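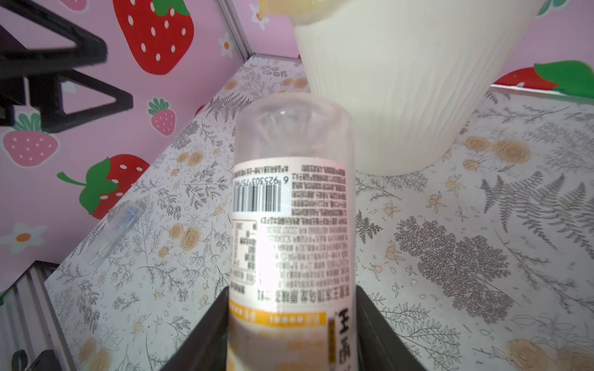
Posted by Jericho Tolentino, 21 September 2019
Hardware access & pricing > Plivis queue times, anyone else??

Ok so is it just me or has the Plivis queue gone to the dogs. Submitted a batch last night, position 984. This morning, position 900. It's a 2 qubit calibration circuit. Would take seconds if it ever got to the front.

Paying for the middle tier too. Was told "priority scheduling" when we signed up. Priority over who?

Anyone moved to Flestance? Our code's all Plivis flavoured so I'd rather not, but we've got a paper due in October and no data.

maplebus
Same. Figured it was the new batching thing they put in. They hold small jobs back and lump them together, so tiny circuits get punished. Pad it out and see.

Jericho Tolentino
Pad it with what

maplebus
More shots, or bundle your whole sweep as one submission. We put 200 circuits in one job and it went through before lunch. Sent one by one they just sat there

coldplate_kev
Please don't tell people to pad jobs. That's why the queue is the way it is. Everyone's stuffing theirs with junk to game the scheduler and the rest of us wait behind it.

maplebus
Bundling a sweep isn't junk kev. It's the same circuits.

coldplate_kev
You said more shots. More shots you dont need is junk.

maplebus
Fair, scratch the shots bit. Bundling stands.

tinfoilhattie
Moved to Flestance in autumn. Queue's short. Readout errors are noticeably worse on the outer qubits and the docs are rubbish, half the examples won't compile. Support did answer me the same day though. Converter script for Plivis files exists but it drops mid-circuit barriers without telling you, check your output!! Lost a week to that.

Jericho Tolentino
Ugh. We use barriers everywhere. Thanks, good to know before and not after

oldmate_q
Do you need real hardware at all? Two qubits, just simulate it with a noise model. Maglaya runs on a laptop, free, takes a minute to install.

Jericho Tolentino
It's a calibration paper. Drift on the real device is the whole point

oldmate_q
Ah. Righto, ignore me.

coldplate_kev
Then queue's a bigger problem than you think — if your points are spread over days of waiting, the machine's been recalibrated underneath you. You want a reserved block. Email them and ask, it isn't on the pricing page.

tinfoilhattie
Agree w/ kev for once. Reserved block or nothing. Cost us roughly a month of middle tier, split it with another group if you can. Plakutar had the sign-up list for shared blocks, pinned in the regional board, dunno if it's still going.

Jericho Tolentino
Have emailed Plivis, and added us to the Plakutar list. Also bundled the sweep in the meantime (sorry kev, no extra shots, promise). Will post if they come back with a price.

coldplate_kev
Bundling's fine. Save the calibration snapshot with every job, they only keep them a little while.

maplebus
teh snapshot tip should be pinned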